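3.2 What people told us about bedtime laundry

I should say up front that I came to this topic sideways. My first study was on sleep diaries, and I kept noticing that the people who filled them out wanted to talk about their clothes. Where they dropped them, who complained, which shirt could go one more day. Janelle Saludo, who shared my office back then, told me to quit crossing those parts out and start reading them, and she was right (she usually is). So we went back through all 538 diaries and pulled every entry that mentioned a garment that had been worn but wasn't yet in the wash.

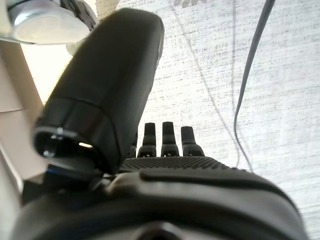
The in-between garment, as I've come to call it, is a slippery thing to study. Ask people straight out and they'll tell you they put everything away! Ask them what's on the chair and you get a whole different story. We tried three wordings in the June pilot before one worked, and it was the plainest of the lot: "What did you take off last night, and where is it now?" Touch came up far more than I expected. People said they decided by feel, rubbing a collar or a cuff between thumb and fingers, with the thumb doing most of the judging. If you look at a hand from just behind the wrist, as in the picture before this paragraph, the thumb is so near and so big that it hides one finger and dwarfs the rest, and I think that's a fair picture of how our diarists wrote about it too. Smell came second. Looking for stains was a distant third, and we had a long argument over whether to code "held it up to the window" as looking or as stalling.

The places were easier to sort. Chairs won, naturally. Then doorknobs, the floor, exercise equipment (I own a rowing machine, so no judgment from me), and the bed itself. The bed group interested me most, and I'll stick with it for the rest of this section. Ocampo's term for it is "soft parking," and I like that better than anything I came up with.

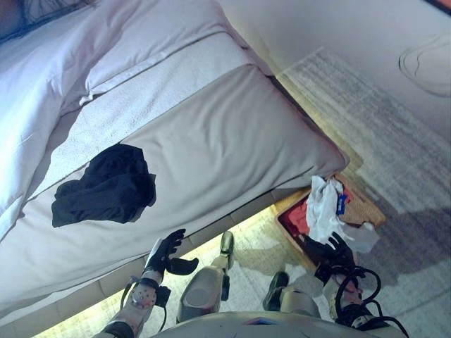
Figure 4. Soft parking: a black garment left over the side of the mattress, on the gray fitted sheet.

Now, a garment on a bed has a deadline that a garment on a chair doesn't. Somebody has to sleep there. We figured this would push people to decide sooner, and for those living alone it did. Couples were another matter. In 13 households the same item moved from one side of the bed to the other for most of a week, and both partners wrote it down as the other one's job. One diarist drew a little map with arrows. I still have a copy over my desk.

Wilfredo Ocampo thinks color matters here, and I've come around partway. Dark clothes got parked longer than light ones in our diaries, and the reason people gave was that dark fabric "doesn't show anything." That could be all there is to it. It could also be that our diarists just owned a lot of black shirts, and we never asked for a closet inventory, so I can't rule that out.
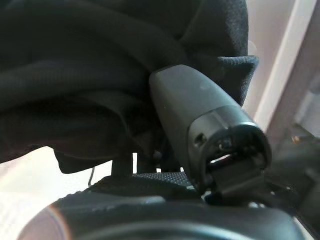
Figure 5. Dark fabric up close, in loose drape.

We did look for an effect of season and found nothing worth a table. Household size gave us a small one, mostly from homes with kids, and I take that up in 3.3 along with the hamper question.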